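Fallwood library is changing its children's hours from October. A few notes, as people keep asking me at the desk and I'd like to put it all in one place.

Saturday opening moves from 10 to 9.30. Closing stays at 4. The weekday hours don't change.

Under-fives story time is now upstairs in the old reference room. There's a lift by the back entrance. Pushchairs can go up but please fold them if it's busy.

Yến Đỗ is taking over story time from Giang La, who has moved to the Niltudside branch. Giang did it for 14 years. There's a card behind the desk if you want to sign it.

The summer reading scheme finished with 328 children signed up and 3,656 books borrowed between them. Last year we didn't get past 300 sign-ups, so I'm pleased with that.

Most borrowed was anything with a dinosaur on the cover. We're buying more. If your child has one at home that was due in August, please bring it back - there are no fines on children's books and there haven't been for years.

Someone asked if you need proof of address to join a child. You don't. A parent or carer fills in the form and that's it. Takes a couple of minutes.

The homework table stays downstairs by the radiators. Two of the plugs don't work. I've reported them twice and will do it again on Monday.

Last thing is craft hour, straight after story time. Paper and glue are provided. We're sticking to washable crayons this term, after what happened to the new carpet.

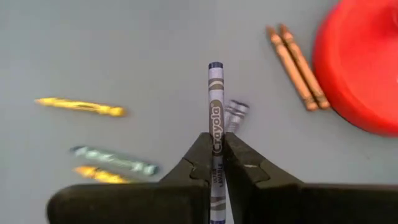
Crayola Ultra Washable, the sort we'll be using.

If you're having a clear-out and have any of these spare, leave them at the desk in a bag marked craft. No felt tips please.

Also the book sale shelf has moved next to the printer. Same prices.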